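面团冬天发不起来，放在哪里比较合适？

分类：家庭烘焙 / 面包与馒头

Telma Sosa 发表于 星期四

我搬到Plirdale以后一直想自己做馒头和简单的白面包，已经做了几次，结果都差不多：面团摸上去很紧，过了两个小时还是原来那么大，蒸出来底部发硬，中间有一圈没熟透似的死面。

我的用料是中筋面粉700克，干酵母9克，白糖3勺，水用量杯量，每次不太一样，揉到不粘手为止。酵母是在楼下Kushwaha买的，袋装，开封之后用夹子夹住放在橱柜里，大概是夏天开的。

家里厨房朝北，瓷砖地，早上进去脚都是凉的。暖气只有客厅有，晚上十点以后会自动关掉。烤箱是老式的，最低一档已经很烫，没有发酵功能。我试过把盆放在灶台上，也试过放在窗边晒太阳，窗边那次表面结了一层干皮，揉进去以后变成小疙瘩，怎么都揉不开。

想问几件事：一是面团到底放在哪里好；二是怎么判断发好了，书上写“两倍大”，可是盆是斜的，我看不出来；三是酵母要不要换。另外，如果晚上揉好，放到第二天早上再蒸，行不行？我早上七点要出门，时间比较紧。

Évan Arnaud

先换酵母。开封的干酵母在橱柜里放过一个夏天，活性很可能已经不够。测试方法很简单：小碗里放温水，加一点糖和一小勺酵母，搅开以后等十分钟，表面起一层厚泡沫就能用；只有零星几个气泡，就扔掉。新的开封以后封紧，放冰箱冷冻，用的时候直接舀，不用回温。

水温也要注意。很多人冬天怕凉，直接倒热水，酵母就烫死了。40度以内都可以，手指伸进去觉得不烫、略微有点温就行。

位置方面，你家既然客厅有暖气，就在客厅发，别在厨房。金属盆放在瓷砖或者石头台面上，底下的热量很快就散掉了，盆底那部分面团永远是凉的，你说的底部发硬可能跟这个有关系。垫一条叠好的毛巾，或者干脆放在沙发、床上这种有布面的地方，都比台面强。盆口盖湿布，湿布外面再扣一个盘子，这样就不会结皮。
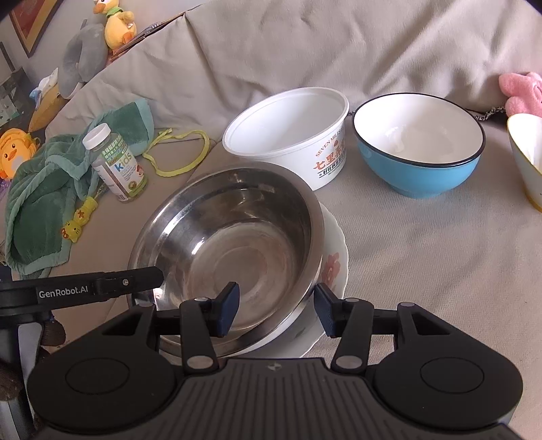
不锈钢大盆放在沙发上

不要贴着暖气片放。靠暖气的一侧会先发，另一侧还没动，最后整团都是歪的，味道也会发酸。离开一臂远，中途把盆转半圈。

判断发好没有，不要看盆，盆口大底小，看不准。从面团上揪一小块，放进直筒的玻璃杯里压平，在杯子外面用皮筋套住面的高度，跟大盆放在一起。杯子里的面涨到皮筋两倍高，大盆里的也就差不多了。杯口也要盖一下。再不放心就用手指蘸干面粉戳一个洞，洞不回缩就是好了；很快弹回来是还差一点；整个塌下去是发过了。

发过了也不用倒掉，加一点干面粉和很少的食用碱重新揉，做烙饼可以，做馒头口感会差一些。

Baren

烤箱不用开火，只开里面的灯，下层放一碗开水，门关上，一个小时肯定能发起来。我家一直这样弄，没失败过。水凉了再换一碗。

酵母多放点就行，不用那么麻烦。

Plivudham

楼上说多放酵母，我不太同意。700克面粉放9克已经不少了，再加会有一股很重的酵母味，而且发得快、塌得也快。面发不动的时候，先查酵母死没死，再查温度，最后才考虑加量。

补充一下过夜的问题，前面没有人回答。可以过夜，要放冰箱冷藏，酵母减到平时的三分之一。晚上揉好，盆口包严，直接放进去。冷藏的面团发得慢，早上拿出来已经涨了不少。做面包的话先在室温放半小时再整形；做馒头的话，拿出来把气揉干净，切块，放在蒸笼里醒二十分钟，冷水上锅。你七点要走，算下来五点半就得起床。要不然前一天晚上全部蒸好，凉透了冷冻，早上不用解冻，水开后直接蒸十分钟，比现做省事得多。

水最好称，不要用量杯，每次看刻度的角度不同，误差不小。中筋面粉做馒头，水的重量大概是面粉的一半，天气干就再多一两勺。揉到不粘手才停，很容易一边揉一边撒粉，越撒越干，面太硬也发不起来。稍微有点粘的时候停下来，盖上盖子歇十分钟再揉，自己就光滑了。

死面圈还有一种可能是二次醒发不够，整形以后直接就上锅了。馒头坯拿在手里应该觉得变轻了，轻轻按一下慢慢回弹，这时候再开火。关火后等三分钟再掀盖，锅盖留一条缝先放气。

Telma Sosa 回复

谢谢大家。刚才按第一个方法试了酵母，等了十分钟，水面上几乎什么都没有，应该就是它的问题。明天下班去买新的，先放客厅发一次，用玻璃杯那个办法看高度。过夜的等周末再试，五点半我起不来。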